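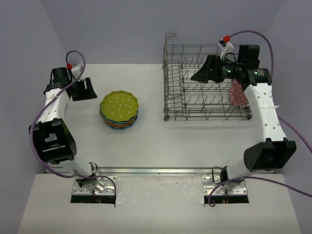
The Foritz controller went back in its box in December, and since then both arms have run on the Lirik. I wanted the same job on each, so I kept the plate-racking task: pick from the stack, place in the wire rack, go home. The Foritz closed its loop at 249 Hz on my machine and the Lirik holds 600. On free moves I can't tell them apart. The gap shows up at the rim. Scalloped plates stacked slightly out of line give the fingers a different edge height at every approach angle, and a slow loop pushes the second plate along before it registers contact with the first.

Grip force was the other variable. Vernon Beaudoin suggested capping the current at 785 mA and leaving position gain alone. That worked on the stack side. On the rack side it was too soft — a plate would settle between two tines and rotate out of the fingers early. I now switch caps after the lift, with a short ramp.

Wrist cameras are unchanged. The purple cables still need a better route past the elbow, and a zip tie on the forearm is a stopgap at best. Dwight Hiebert has offered me a spare Ruletti gripper with narrower fingers. If it fits the wrist flange I'll repeat the rack placements with it and leave the stack picks for later.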